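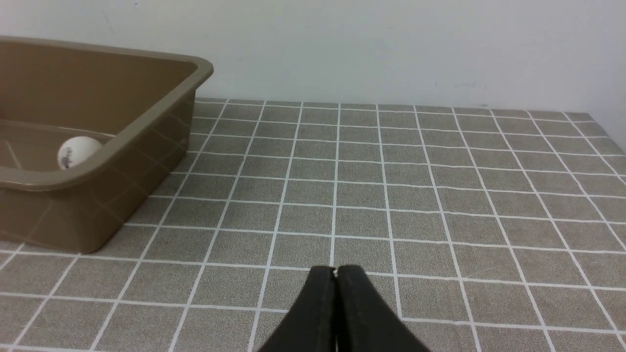
Ball, tray, gripper. The bench at Fumbridge.

About us

Fumbridge Robot Shed is a shared workshop for people building robot arms on their own money. We started in a garage in Bumham with one bench and a drill press, and moved when the garage got damp. Now we have the upstairs unit at Kedstead Yard, 3 benches, a decent soldering corner and a kettle. Members get a key and a shelf. Bring your own safety glasses.

What we do

Mostly arms. Small ones, desk size, the sort you can carry up a flight of stairs. Some members buy a kit and change everything on it, others start from bare motors and a lot of printing. Either is fine. We also do grippers, wrist cameras, wiring looms and the code to make it all move without hitting the wall. You don't need to be an engineer. You do need to be OK with taking the same thing apart again and again.

The Isaksson arm

Our long running group build, named after the street the first meeting was on. Everyone who joins works on it for a bit, it's the quickest way to learn were things are kept. The budget was £200 for the whole arm, less the camera, and we went over by £80, nearly all of it on motors. Plans and the parts list are in the blue folder by the door – please put it back. Next big job is rerouting the wrist cable, which snags when the arm folds.

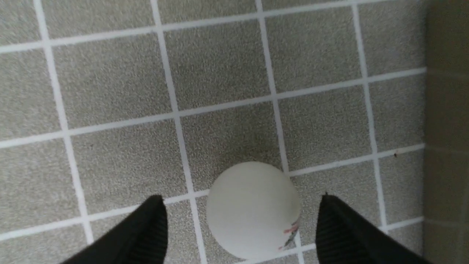 Picking things up is what most of the group's time goes on at the moment. It is fiddly. Fingers too smooth and things slide out, too stiff and they get shoved along the bench. The pair on the arm are black with fine ribbing on the inside faces, and with a ball sitting in the gap there's only a short distance to spare each side, so the arm has to come in straight. The speckled grid underneath is handy for that, you can read off how far out you are by eye. Closing speed is still being argued over. If you have opinions on this come along, we have plenty but more is welcome.

Joining

Full members pay £10 a month, price held since we opened the Kedstead unit in July. Ask for a look round first, no charge, stay as long as you like. Under 16s need an adult with them the whole time. Parking is on the road, not in the yard, the yard belongs to the tyre place and they do lock the gate.

We can't take on repair work or build things to order, sorry. We do lend tools to members overnight – write it in the book, and bring the thing back charged.

Page updated March 2020. New opening hours to folow, check the door for now.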